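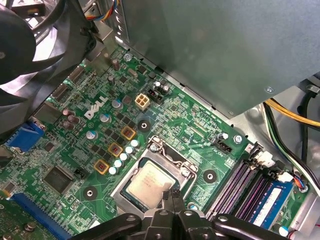
Equipment report, July
Prepared by Wilmer Ayala for Viktória Illés

Desktop teardown work continues on the first cell. The gripper fingers we have now are narrow enough for the CPU and memory areas, so I am dropping the second set from the order.

Spending to date is $2,922 out of the tooling line. The largest item left is the spare wrist camera, quoted by Skurico at $751 with a lead time of 15 days. Listis quoted less but could not confirm delivery – I recommend Skurico.

We have 26 desktops set aside for the next round. Fixtures for holding the chassis are not yet priced. Gál has promised a quote by Wednesday.

I need your approval on the camera before I place the order.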